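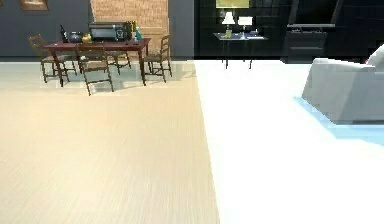
Print this page | E-mail this page

Home | Papers | Section 4 | Section 5 | Notes | Contact

4. Where the Floor Changes

Our agent learned to navigate in Dultitz, a simulator with good light and no laundry. The question for this section is narrow: does a policy that steers by floor appearance mistake a change of flooring for an obstacle? We suspected it did, having watched it stop at a perfectly flat seam and turn away with some dignity.

We tested two policies. Bevholm takes color images only. Paisan takes the same images plus a depth channel. Both were trained for 2000 episodes in rooms with a single floor type, then moved to a combined dining and sitting room where wood meets white along a straight diagonal line. The task was to start on the wood and end beside the gray sofa. Each policy had 37 attempts, and the furniture stayed put for all of them.

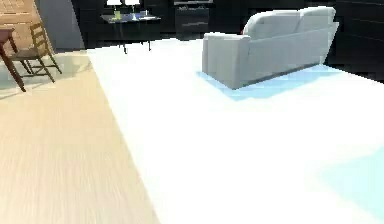
Figure 4. View toward the sofa in the test room. The open white floor runs back to the dark wall, with wood flooring at left and light blue rug under the sofa.

Bevholm reached the sofa in 17 attempts. Most of its failures came at the seam, where it slowed, turned, and followed the wood back toward the dining table, as if it had left something on the stove. Paisan finished 20 of its attempts. We had promised our funders a larger gap than that, and we report the smaller one with regret. Depth helped at the seam — Paisan rarely hesitated there — but it brought a new habit of circling the sofa without ever declaring itself done.

Retraining Bevholm on mixed floors removed most of the seam failures. It did nothing for the rug, which the policy continued to treat as a small lake. We did not vary the lighting, and a dark back wall may well affect the color policy in ways this test can't separate from the flooring. The reader is invited to hold that against us until Section 5, where the walls are repainted.

Print this page | E-mail this page

Comments (3)

Uthai Sriwong: Was the stopping distance the same for both policies? Circling sounds like a threshold problem to me.

Amnuay Chuensuk: Same threshold. We loosened it in March and Paisan began stopping in the wrong half of the room, so we put it back.

fadance_user: My vacuum does the lake thing too. Please publish the fix.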